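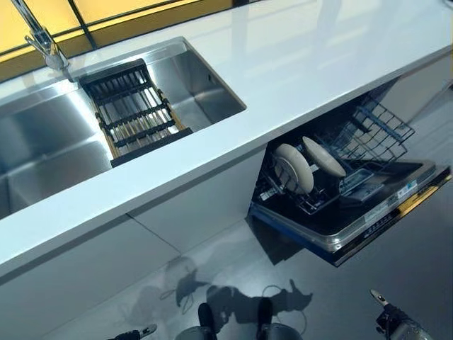
Setareh Esfahani wrote in to ask whether Okix handles foreign appointments any better than the form her faculty already uses, and whether it's worth the bother for a small lab. Fair questions. Had it on trial since January so will answer both, quickly, between meetings.

Home Reviews Grants Ethics Contact Search

Okix is a disclosure tracker. Outside jobs, honorary posts, visiting titles, other funding, travel someone else paid for. You enter it all once and it fills in the conflict of interest statement for each grant. That's the pitch anyway. Costs $200 a year per lab on the plan I tried, first month free.

Set-up: seven screens. Not bad. It pulled my current grants from a spreadsheet without a fight, then put two of them under the wrong investigator. Fixed by hand. The help page for this is out of date and has the old menu on it.

Foreign appointments — the good bit. You have to give start date, end date, hours, whether it's paid, and whether there's a contract. If there is one it asks for a copy and a translation. Leave the end date blank and it nags you every six months. Annoying, and exactly what I wanted. A colleague had an honorary title overseas she'd forgotten, lapsed years back as far as she knew, never put on anything. The nag got her to write and ask. We've lodged a correction with the research office, which was a lot calmer than I'd feared.

Talent programs get their own category. Wording is clumsy but the definition is one click away and reads like plain English.

Less good: the funder templates. Only nine of them, and ours wanted a section on in-kind support that the template skips altogther. Had to paste it in. If you trusted the export and hit submit you'd be short a section, and your name's the one on the signature line.

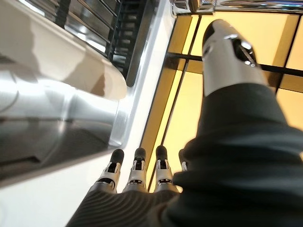 Can your research office see drafts? Only once you mark them as shared, and you can take that back up until you sign.

Audit log is solid. Every change, who, what time. Can't be edited, even by the lab head. Exports to a flat file our integrity officer could open, wich is more than I can say for Zullon. Zullon is cheaper, looks nicer, and lets you overwrite an old answer with no trace. Wouldn't touch it for that alone.

Support answered at 9 pm once and then took a week over the next one. Phone app: skip it.

For a small lab with no overseas ties, the faculty form is fine, save your money. Anyone with a second appointment anywhere, get the trial and put that one in first.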